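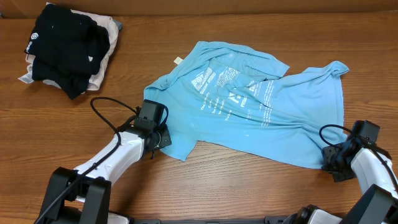

Qistina Ginting
Equipment Reviewer, Brandão Teaching Laboratory
Jun 17, 2019

Review: Jilunari Komo two-arm teaching station

The Komo is sold as a complete station for recording demonstrations by remote control. The operator moves a pair of small leader arms by hand, and the two working arms follow. Our laboratory evaluated it on garment folding, with a t-shirt laid crumpled on a wooden table and a gripper brought to each lower corner.

Over the review period, 4 operators recorded 549 demonstrations. New operators needed two sessions before their recordings were fit to keep. The leader arms are light and follow the wrist well, although the trigger spring is stiff and several operators reported tired fingers after an hour. The working arms kept pace at normal folding speed. Thin jersey remained difficult to pick up at a single layer -- the standard fingertips are too smooth, and we recommend the ribbed set.

Cable routing deserves attention. The gripper cables loop well clear of the arm, and operators should check them before wide movements. The recording software, Hetus, saves reliably but offers no means of trimming a failed attempt.

At $1,753 per pair of leader arms, the Komo is recommended for teaching laboratories with a technician on staff.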